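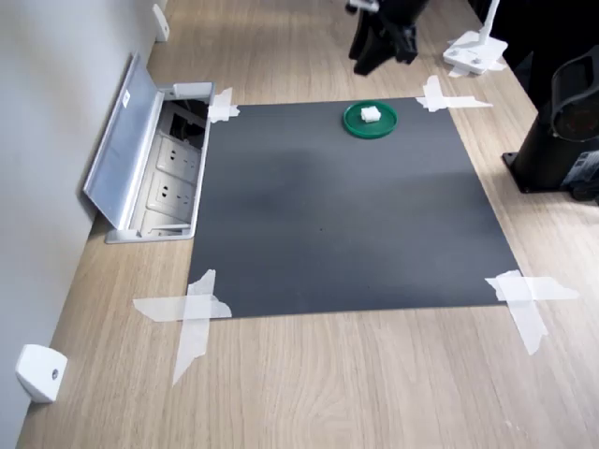

Fig. 1. Dark mat taped to a tabletop, with a green dish and a small white object.

Film Exhibition and Festivals
Handout 2: Programming a late-night strand

Version of September 21, 2024. Bring it to the October seminar.

1. Terms
A strand is a group of screenings sold under one heading. A slot is a single start time in a single auditorium. Hold-over means a title kept for a further slot after its first.

2. Case: the Mondden festival
Mondden runs its late strand in two venues, the Tutine and the Vaka. Each seats 200. The strand is priced below the evening programme and carries no guest appearances. Total admissions for the last edition were 2,961, counted at the door. Tickets sold but not used are excluded — keep this in mind when comparing with box-office returns, which include them.

3. Advisory notices
Notices for flashing images, loud sound and strong content go in three places: the printed brochure, the booking page and the auditorium door. Wording must match across all three. The distributor's text is used where supplied; otherwise the programmer writes it after a full viewing.

4. Running times
Allow 25 minutes between slots. Anthology films often arrive with a revised running time, so check the delivered file against the contract.

5. Reading
Yu, case pack, sections 2 and 4. Section 3 is optional.

6. Task
Draft a four-slot strand for the Vaka. Give title, running time, certificate and notice text for each. One side of A4.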